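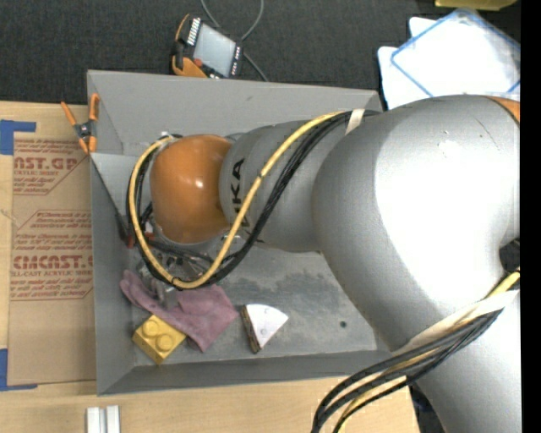 Plokard Season 4: is anyone else done with the timed gear?

Forum > General > Plokard
Started 20 September 2019

mossy_bracket wrote:
So the patch is in and the new ranked season is live and I have played enough of it to be annoyed in detail.

The Harbor Coat set is now timed. You have until the season ends to earn it and then it goes in the vault, and the vault, as we all know, is where Prukent puts things they would like to sell us in April. The full set costs 2,940 tokens. A win gets you 50. A loss gets you the satisfaction of having participated.

I have a job. I also have a dog who thinks the headset is a home invasion. I would like to wear the coat.

tinfoil_waffle wrote:
You get tokens from dailies too. If you skip dailies, that's on you.

mossy_bracket wrote:
The daily yesterday was "win a match without reloading." I'd like to meet the person who wrote that and have them do it in front of me.

quietgoblin9 wrote:
bow loadout. bows don't reload. you're welcome

mossy_bracket wrote:
I hate that this is correct.

Lanternjaw wrote:
I've got 1,064 tokens and I only play an hour or so after dinner. The pace seems okay to me? It's a coat. It has no stats. My character spends most of the match crouched behind a barrel and nobody is going to see the coat.

dr_pancreas wrote:
Lanternjaw, the barrel can see the coat.

My complaint is different. The coat is fine. What I want to talk about is that they took Nandodley out of the casual rotation and put it in ranked only. It's the one map with a roof you can stand on and look at things. I used to go up there with two friends and wait for the timer to run out while we complained about our landlords. Now if I do that in ranked I get reported, correctly, by my own teammates.

tinfoil_waffle wrote:
Good. You were also ruining casual.

dr_pancreas wrote:
I was furnishing it.

hex_on_toast wrote:
Can someone explain the matchmaking? I'm rated 900. My last opponent had the gold border from season one and moved like he was being paid by the kill. I fell off the drawbridge trying to get away and the game gave him an assist.

quietgoblin9 wrote:
everybody got squished toward the middle in the season reset. it sorts itself out in a week. the good players go back up and the rest of us go back to falling off the drawbridge

hex_on_toast wrote:
They could just not squish everybody.

quietgoblin9 wrote:
then the queue at the top takes forever and those guys come in here and post about it. you want that? they write so much

Weerasinghe wrote:
I played through both earlier resets and this one is rougher. Season two had placement matches first. They cut those because people complained there were too many of them. I was one of the people complaining, so I'll take my share of the blame for the drawbridge.

On the tokens, I don't agree with tinfoil. Dailies only pay if you finish all three, and at least one is usually something silly. If you can only play weekends you will not get the full set. You might get the hat.

Lanternjaw wrote:
The hat's the best part though.

mossy_bracket wrote:
The hat clips through the headset view. There is a brim in my left eye at all times. I took it off and the brim stayed.

tinfoil_waffle wrote:
Known bug. Go into the locker, switch to any other hat, leave the locker, come back in. Don't restart the game in between or it comes back.

mossy_bracket wrote:
Okay, that worked. I'm keeping my opinion about the dailies.

tinfoil_waffle wrote:
Keep it. It's wrong, but keep it.

hex_on_toast wrote:
Does the bow thing count in duos?

quietgoblin9 wrote:
yes but your partner can't reload either. ask me how long my partner and i went without speaking

dr_pancreas wrote:
If anyone wants to stand on the Nandodley roof in a private lobby, I've got one open most nights. No shooting. Bring a grievance.

Lanternjaw wrote:
Do private lobbies pay tokens?

dr_pancreas wrote:
They do not.

Lanternjaw wrote:
I'll come for a little while.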